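We use cookies to improve your experience. Accept / Manage preferences

October, day 11 of the sleep thing

Slept badly again. I'm supposed to write these before coffee, according to the Wadier method, which Samina swears by and which cost me 21 dollars as a PDF. The PDF says to record "the quality of the dark." I have no idea what that means. It was dark. I lay in it.

The promise is that if you go to bed at the same time, give up screens after dinner and keep this diary, you'll get back the sleep you had as a kid. I was a terrible sleeper as a kid. My mother would confirm this.

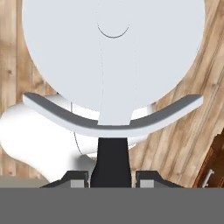
A big white disc with a bit of a smile on it.

Joaquim Gouveia came by Friday and I told him about the program. He wanted to know who had tested it. I went back and looked, and there's one line about 3000 happy sleepers, no mention of who asked them or what they were like before. People who buy a sleep PDF buy it in their worst week. Most worst weeks end by themselves. I'd want to hear from the ones who bought it and never opened it.

Samina says I'm looking for reasons to fail. Maybe. She also took the Pretine drops for a month and told me they changed her life, and then the bottle sat in her bathroom half full all summer. 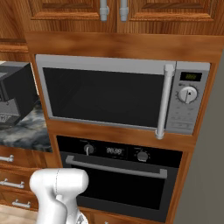
Microwave over wall oven, reddish-brown cabinets.

Tried the breathing exercise at 2 a.m. You count backward and if you lose your place you start over. I never lost my place, so I was awake AND bored. Then the upstairs radiator started knocking and I lay there composing a letter to the building. It was a good letter. Gone this morning. 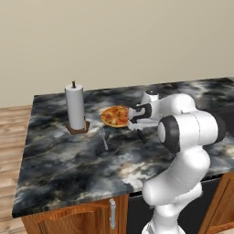 The rule I resent most is no food after seven. The PDF gives it a whole page and no source. I've been keeping it anyway, to be fair to the thing, and all it's done is make me think about food at midnight, a small pizza on a dark marble counter, paper towels right beside it, that sort of thing. Last night I caved and had toast. Slept four hours straight after, my best stretch so far. One night proves nothing, I know that, but neither does the PDF.

Will do the full 21 days. Then I'm asking for my money back.

2 comments | 11 shares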